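Folding Laundry for a Living: A Chat with Capucine Barbier

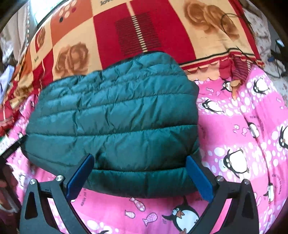 A teal puffer jacket in the blue fingers, over the penguin blanket.

I caught Capucine Barbier on a February afternoon, between jackets. She collects demonstrations for Fumora, a small outfit that wants a robot to fold and put away clothes, and her whole job is doing those chores with a gripper in her hand so the software has something to copy. I had so many questions!

My first one was why she doesn't just use her hands. "Because the robot won't have mine," she said. "It gets two fingers, so I get two fingers. The first week I kept reaching in with my free hand to fix a sleeve, and every one of those went in the bin."

Puffers turn out to be her nemesis (I own one, I sympathize). "A T-shirt stays where you put it. A puffer breathes back at you. You squeeze one side, the other side swells up, and now your neat little bundle is a different shape than it was when you grabbed it." She's learned to come in low and close slowly, with plenty of fabric between the fingers.

Fumora has 1278 usable clips of jackets so far and wants 4000 before the next round of training. On a good day Capucine records for 2 hours in the morning, has a long lunch, and then goes again until her wrist complains.

I asked about the blankets, too, since I'd pictured a plain white table. She laughed at me. "We had a plain table! The first 500 clips were all on it, and the model was great as long as you never owned a bedspread." Now she works over whatever patterns she can find, roses, checks, cartoon penguins, the busier the better. "People's beds are loud. It has to find the jacket anyway."

Does she throw away the fumbles? Some of them, she told me, but a slip followed by a good recovery gets its own label and stays in. "I used to be embarrassed by those. Now I think they might be the best ones I make."

Next up is a batch of scarves, which she's dreading, and after that fitted sheets. I wished her luck with the sheets. I still can't fold one with ten fingers.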